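Search the Daltness Home & Hobby boards... Search Advanced

We use cookies to keep you logged in and to remember your settings. Got it

Little bins that live on top of the table – lid or no lid?

Posted 13/01/2018 by crumbcatcher

Hello all, and happy new year to anyone I haven't bumped into on the other boards yet. I've been meaning to start this one since before the holidays, and then the holidays happened, and you know how that goes.

I've become very fond of having a tiny trash bin right on the work table. I mean the kind with a flip-up lid that you could almost mistake for a big cup. Small stuff goes straight in, and I don't have a drift of tissues and tape ends by the end of the afternoon. My question is what the rest of you do about the lid, and also what you line the thing with, if anything. I've gone back and forth on both and I'd love to hear how other people live with theirs.

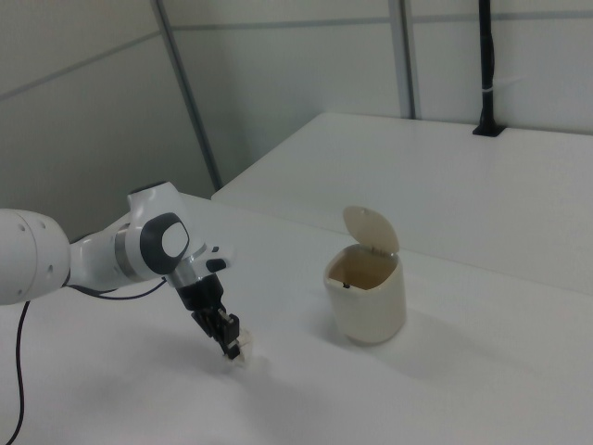
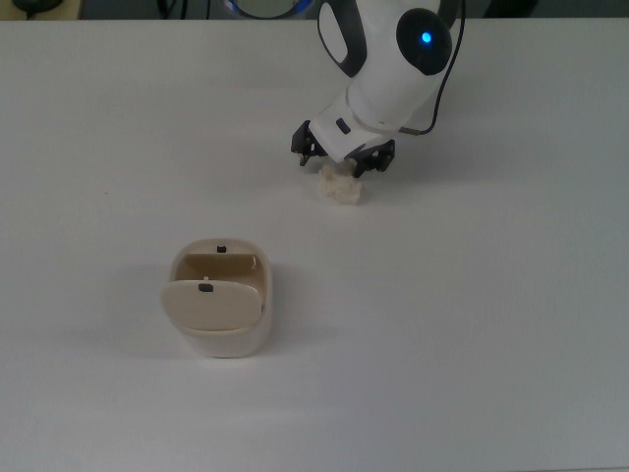
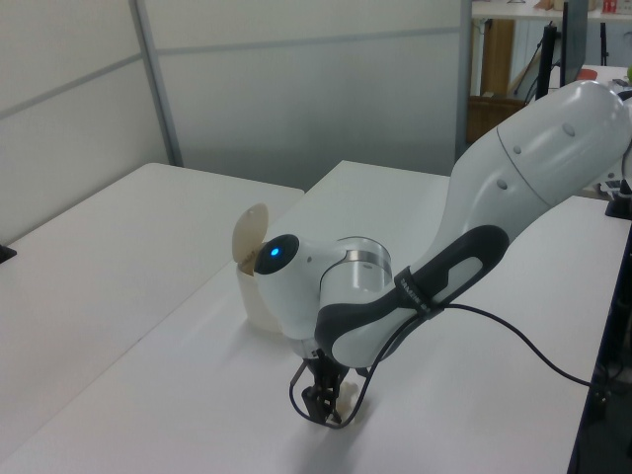 Lid up in the first and the last one, and the middle one is the crumpled piece on the table.

I like the cream color against the white top, soft enough that you stop noticing it after a while, which can be good or bad depending on how well you aim. What I can't settle is whether to leave the lid standing open the whole time I'm working (easy, quick, you just drop things in) or flip it shut after each bit like a civilized person. When I'm in the middle of something I leave it open, and then my mother-in-law comes by and closes it, and then I toss a tissue at a closed lid and it rolls off to who knows where.

So, lid up or lid down? And does anybody line one this small?

mossyteapot wrote:

Oh I love this topic, thank you for starting it! Lid up while you work, lid down when you leave the room. That's been the rule at our house for years and it works fine. I have a Skarkano one in pale green that sits next to my sewing machine and I would be lost without it. Thread ends are the worst thing in the world to get off a floor, they wrap themselves around the vacuum brush and then you're sitting on the rug with scissors. Having the bin up at hand level changed all of that for me.

I don't line mine. It's so small that I carry it to the kitchen, tip it, give it a wipe with a damp cloth and bring it back. Takes less time than finding a bag that fits.

gravelroad216 wrote:

I'm going to be the grump here and say I don't see why a bin belongs on a table at all. A table is for the thing you're doing. I had one of these for a few months and every time I unrolled a drawing I had to move it, and then I'd move it back, and then I'd knock it with my elbow. The last straw was pencil shavings all over a clean sheet. I put a regular basket on the floor by my left foot and I've been happy since.

Nice clean white top you've got there, though. I'd want to keep every inch of it.

crumbcatcher wrote:

No hard feelings, I can see that for drawings! I don't unroll anything, so mine can stay in one spot toward the back and I reach over to it. I did have a floor basket before and my trouble was that I'd miss it and not notice, and the dog would notice for me. She's a very thorough dog when it comes to tissues.

sundaypatch wrote:

The dog! Same here, except ours is a cat and it's the twist ties she wants. That's the whole reason I'm on the lid-down side. If there's a balled-up bit of paper anywhere near the top of an open bin she will fish it out with one paw, bat it across the table and then look at me as if I should be pleased. With the lid shut she can't be bothered.

For liners I use the little paper bags that bakeries put a single roll in. I bought a box of 100 from a restaurant supply place and I'm still not through it. You fold the top edge over the rim once and the lid closes right over it. If it's something damp, like used tea bags, I double it up.

mossyteapot wrote:

Paper bags, that's smart, and a lot prettier than a grocery bag sticking out all around like a shower cap. I may have to try it. Do they stay put when the lid is standing up, or do they slump down inside?

sundaypatch wrote:

They slump a bit the first few minutes and then once there's something in the bottom they behave. I drop a crumpled tissue in first to hold the corners down. Sounds fussy, I know!

gravelroad216 wrote:

You're putting trash in the trash bin to keep the trash bag down. I rest my case.

inkandoats wrote:

Long time reader here, I don't post much, but I have opinions on small bins so this may be my moment. I run a craft table at the Mandagi community room in the summers and we've had tabletop bins on it for as long as I've been doing it. Last July we got through something like a small mountain of paper scraps, and I can tell you the kids will use a bin that's in front of them and will not use one that's on the floor behind their chair. Grown-ups are the same, they're only more polite about it.

With the kids we took the lids off completely. A lid is one more thing to play with, and it gets flipped up and down, up and down, until the hinge gives out. For one careful person at home I'd leave it on and leave it standing up, the way you have yours.

My one piece of advice is to think about what kind of scrap you make. If it's flat stuff (labels, backing paper, receipts) a small bin fills up with air in no time, and you have to press it down or fold things first. If it's little hard bits, or a tissue squeezed up tight, it'll hold a surprising amount. I save the flat stuff in a pile and take it straight to the recycling, and only let the crumpled stuff in the bin.

crumbcatcher wrote:

That's a really helpful way to look at it, thank you, and please do post more! Mine is nearly all crumpled stuff, so it may be that I've been overthinking the size. I was looking at the next one up from Furkis, but it's a good deal taller and I'm afraid it would loom. I like being able to see over it.

Did your hinges go all at once or one at a time? Mine still feels nice and firm, and the lid stays up by itself when I flip it back, but I wouldn't want to wear it out.

inkandoats wrote:

One at a time, and always the bin at the end nearest the door, for reasons I never worked out. At home I've had the same one for ages with no trouble. I wouldn't worry.

I'd skip the tall Furkis, by the way. My sister has it and it tips if you look at it wrong. A low, wide one is steadier, or you can put a handful of clean pebbles in the bottom under the liner.

porchlight67 wrote:

Coming in on the cleaning side of things, which I don't think anyone has covered except for the damp cloth. A pale bin on a white table looks lovely, but it will show every coffee drip. I wash mine in the sink with dish soap, an old bottle brush for the bottom, and then I stand it upside down on the rack with the lid hanging open. Let it dry all the way before you put a paper bag in, or the bag sticks and tears and you get to peel it off in strips.

And a vote for lid up while working, since we seem to be voting. I close it at supper.

gravelroad216 wrote:

I've reread this whole thread with my coffee, and I will admit that the bread-bag idea would have saved me from the pencil shavings, if I'd had one and if I'd had the lid down. I'm still keeping my basket on the floor. But my wife read it over my shoulder and now wants a green one for the bathroom counter, so thanks a lot, mossyteapot.

mossyteapot wrote:

Tell her the pale green is the nicest! They do a gray too, but it's a bit gloomy in a bathroom unless you have good light. And bathroom is lid down, always, I won't budge on that one. Cotton balls get everywhere.

sundaypatch wrote:

Lid down in the bathroom, seconded by me and the cat.

crumbcatcher wrote:

You've all been so generous with this, I didn't expect so many replies over one small bin. For now it stays where it is, lid up while I'm at the table and down when I go, and I've ordered some of the bakery bags to try. I'll let you know how the slumping goes. I also promised my mother-in-law I'd close it before she visits – we'll see how long that lasts.

If anybody has a good trick for getting tape ends to drop off your finger and into the bin, I'm all ears. I had one stuck to my sleeve through an entire trip to the post office yesterday.

porchlight67 wrote:

Stick it to the inside of the rim and give it a flick. Or roll it into a ball around a bit of tissue first, then it has nothing left to grab with.

Sign up for the Daltness newsletter and get new threads by email. Enter your address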